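Home | Releases | Scenes | FAQ | Forum | Log in

Wokbridge simulator: the March gripper fault, your questions
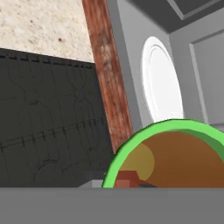
Wrist view in the simulated kitchen: green-rimmed bowl, grey gripper along the bottom.

Thanks for all the messages! We love that so many of you went digging into this one. Here are the questions we get most.

What went wrong?
When the arm came down over a bowl, the gripper sometimes carried on through the rim and the software never noticed. The contact check was reading the bowl as a solid lump with a flat lid, then giving up and switching itself off. Judit Boros spotted it while replaying 86 runs, 8 of which had gone straight through.

Does it affect every object?
Only hollow ones. Bowls are the worst, mugs a bit less so. Plain blocks were fine all along.

Could this hurt a real arm?
Yes, if you copy a motion from the simulator without checking it, so please don't run anything recorded on the old release. Re-record it first, keep the speed low, and have someone at the stop button. Nothing was damaged here, but Levente Illés did catch one bad motion on our bench with very little room to spare.

How do I know if my runs are bad?
Open the log and search for "contact check off". If it turns up even once, throw the run away. The wrist view alone won't tell you much, as the gripper fills the bottom of it and hides the lowest part of the bowl.

What did you change?
Bowls now have a proper inside (lovely to watch, we've spent far too long dropping blocks into them), and a failed contact check stops the arm. It used to print a warning and carry on, which was our mistake.

Do I need to rebuild my scenes?
No, just update to release 61 and load them as usual. Allow a few extra seconds the first time.

I still get a stop with nothing touching. Why?
We have 3 reports of this, all with the arm starting very close to a rim. Barnabás Bíró is on it and would be thrilled to have your logs. Post them in the forum under Contact faults.

Page updated 14 November 2018

This site uses cookies to remember your settings. Accept | Find out more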